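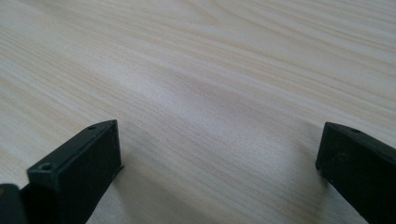 Le club de robotique a repris en août, avec deux semaines d'avance sur les cours, parce que la salle était libre et que nous avions pris du retard au printemps. Le projet de l'année reste le même : une pince tenue à la main, avec une caméra, qui sert à enregistrer des gestes de préhension. On manipule les objets soi-même, puis on se sert des enregistrements pour entraîner le bras. Le bras, lui, est encore en pièces dans l'armoire du fond et il y restera jusqu'à ce que les données soient correctes.

Je note ici où nous en sommes, surtout pour ceux qui rejoindront le groupe à la rentrée.

Les doigts

Nous en sommes à la troisième version des doigts. La première était trop souple et se tordait dès qu'on serrait un gobelet. La deuxième tenait bien, mais il fallait tout démonter pour changer l'extrémité. La version actuelle est un bloc noir assez massif, avec des trous de fixation sur le dessus. On peut y visser des embouts différents sans toucher au reste. Young-sook Cheon a refait le modèle pendant les vacances et a réduit le temps d'impression, qui était devenu un problème avec une seule machine pour tout le club.

Il reste un défaut sur l'écartement. Quand on relâche la gâchette, les deux doigts ne reviennent pas toujours exactement à la même position. L'écart est petit mais il se voit dans les mesures, et il faut donc refaire l'étalonnage au début de chaque séance. La procédure est dans le cahier, page collée à l'intérieur de la couverture.

Les enregistrements

Nous avons gardé 84 séquences du printemps. Les autres ont été supprimées, soit parce que la main passait devant l'objectif, soit parce que le geste s'arrêtait avant que l'objet soit reposé. C'est peu. L'objectif est d'en ajouter une quarantaine avant la rencontre de Cliltholm, où chaque équipe doit présenter une tâche complète sur table : prendre, déplacer, reposer.

Nous avons choisi le rangement de couverts. L'équipe de Dalen travaille sur des briques de construction, ce qui est plus facile à saisir mais demande plus de précision à la pose. Les couverts ont un autre inconvénient : une fourchette à plat est très fine et les doigts doivent descendre presque au contact de la table. On essaie en ce moment un embout plus mince, sans résultat net.

La lumière est l'autre sujet. Une table claire renvoie les reflets des fenêtres, et une séquence tournée le matin ne ressemble pas à une séquence tournée à 17 heures. Une partie du groupe voulait poser une nappe mate. J'étais contre, et nous avons fini par décider de varier les conditions volontairement et de noter l'heure de chaque séance dans le fichier de suivi. On verra si l'entraînement s'en sort.

Le logiciel

Le programme de tri, que nous appelons Zudora depuis l'an dernier, a été réécrit en partie. Il découpe maintenant les séquences tout seul à l'ouverture et à la fermeture de la pince. Il se trompe encore quand on hésite et qu'on serre deux fois de suite. Dans ce cas il faut corriger à la main, compter 30 secondes par séquence.

Pour la suite

Les séances ont lieu dans la salle habituelle, au sous-sol du bâtiment Stisden. Il faut apporter son ordinateur et, si possible, des couverts dépareillés : nous avons surtout des cuillères. Les vis de rechange sont dans la boîte bleue. Merci de les y remettre.

Je publierai les fichiers des doigts quand la question de l'écartement sera réglée.

Articles récents
Étalonner la pince en début de séance
Ce que nous avons supprimé au printemps, et pourquoi
Deuxième version des doigts : le démontage
Règlement de la rencontre de Cliltholm, notes de lecture
Zudora : installation sur un ordinateur du club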